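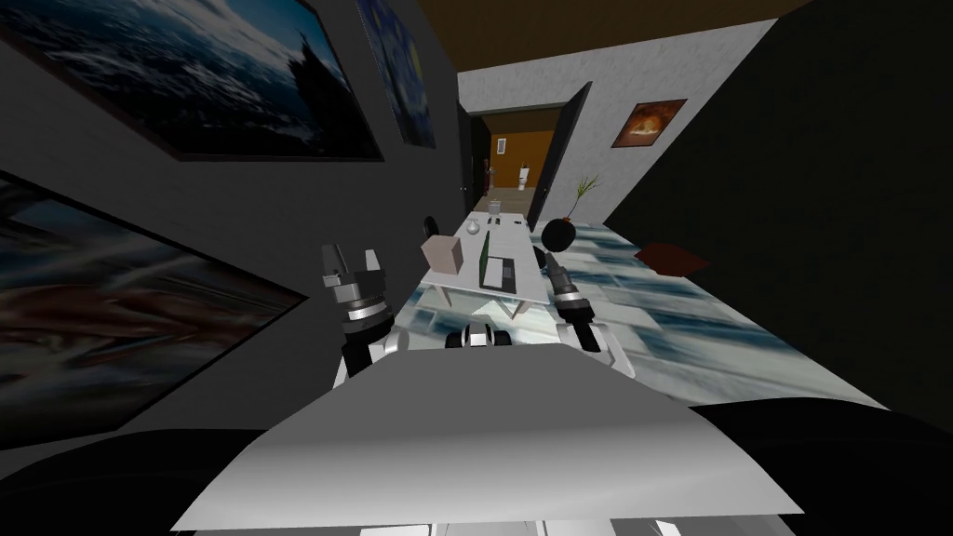
The Jarance Kit: How a Pretend Robot Learns to Tidy a Pretend Room

Have you ever played a game where you build a house and fill it up with furniture, and then wished there were somebody in there to pick everything up? Well, there is a kit for that! It's called the Jarance kit, it comes from a small company named Lurnetti, and I have had a lovely time trying it out so I could tell you all about it.

The first thing to know is that there is no metal robot in the box. There is hardly anything in the box at all, just a thick little guidebook with 163 pages and a card with a code on it. A grown-up types in the code, and the robot arrives on your computer screen. It has two arms, and each arm has a gripper at the end (a gripper is a robot's hand, and this kind has two fingers and no thumb). The rooms are made by the computer too. Grown-ups call this a simulation, a long word for a pretend world that tries very hard to follow the rules of the real one. If you let go of a cup in a simulation, it falls. If you bump a ball, off it rolls!

You might wonder why anybody would bother with a pretend robot when real ones are so exciting. I asked Unai Esteban, who helped write the guidebook, and he laughed. "A real robot arm is heavy, and it costs a lot of money," he told me. "When you're learning, you're going to drop things. I dropped a great many things. In the simulation you press one button and every plate is whole again."

Learning to Pick Something Up

Picking up a pencil feels like one job to you, but a robot has to do it in small steps. It needs to find the pencil, move its arm over, open its fingers, lower them down, and then squeeze. Squeeze too early and it grabs air. Come in crooked and it pushes the pencil away across the table, and then you have to start all over again (this happened to me so often on my first evening that my tea went cold).

In the Jarance kit you put these steps together from colored blocks, a bit like a train. There are 38 blocks altogether, and the easy ones come first. My favorite is called "Look Closer," and it lets you see what is right in front of the robot's fingers.
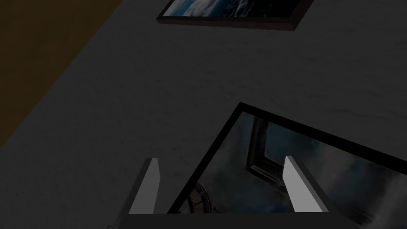
Flat things are some of the hardest things for a robot to pick up, and the guidebook gives them a whole chapter. Think about a coin on a smooth floor. You probably scratch at it with a fingernail, or slide it along until you can get underneath. A robot with two stiff, straight fingers can't do that so easily. Take a framed picture lying flat on a gray surface, with the two pale fingers open over it. The picture is much too wide to pinch from side to side, so where should the fingers go? A thin edge or a corner might be a good place to start, and you can try turning the gripper until it lines up with the frame. One picture may be lying at a slant while another is nearly straight, so the turn that suits the first won't suit the second. You'll need to look each time!

What Is in the Kit

There are 438 little tasks, from nudging a ball to setting a table, and they are sorted into rooms. When you finish a room, a cheerful helper called Flirix pops up and opens the next one. Flirix talks rather a lot, but you can turn the sound down in the menu.

You'll need a computer with a mouse. I tried it on a tablet and kept sending the arm the wrong way, so I can't recommend that. Children of eight and up should manage most of it, and younger ones will enjoy it with somebody older sitting close by to read the blocks aloud.

A second set of rooms, called Rafferty, comes out in October. It has stairs in it, and I am already a little nervous about the stairs.

Try This at Home

Put a playing card flat on a table. Now hold two rulers, one in each hand, and use them as your gripper fingers. Can you lift the card without touching it with your hands? Try the edges, try the corners, and try sliding it until a bit of it hangs over the side of the table.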